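Archive > Homes > Galleries > A front room in Skevport

A front room in Skevport: the round table

Posted October 7, 2022, by Aranka Major

Rosário Vieira moved into the top-floor apartment on the harbor side of Skevport in June. She brought most of her furniture with her, and the front room is the one she arranged first. She reads there in the evenings and eats there when she has company.

The gallery is short. It covers the table and the sofa, with notes on where a few things came from. The kitchen and the hallway will get their own page once the painting is done.

The sofa was bought used from a dealer in Clernen and came up the stairs in two pieces. Rosário paid 300 for it, delivery included. The table came from the same dealer a few weeks later. She wanted a round one so people could get past it to the window.

1. The table and sofa

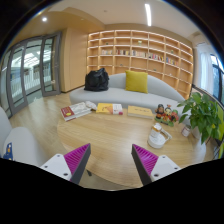
Light wood table with books along the far side, a group of small figurines, and a leafy plant in a white pot. The long gray sofa curves behind it.

2. Notes on the room

The books change from week to week. Rosário keeps the ones she is reading on the table and others on the shelves behind the sofa. She waters the plants every 5 days.

Comments

Nuala Fahy: Does the sofa come in other colors? We have a bay window and a straight one never fits.

Aranka Major: It was secondhand, so only the gray.

Ferenc Fülöp: I like the figurines. My daughter would have them on the floor in a minute.

Related galleries

A narrow kitchen in Ekpo
Shelves for a rented room
Enikő Juhász's hallway, before and after paint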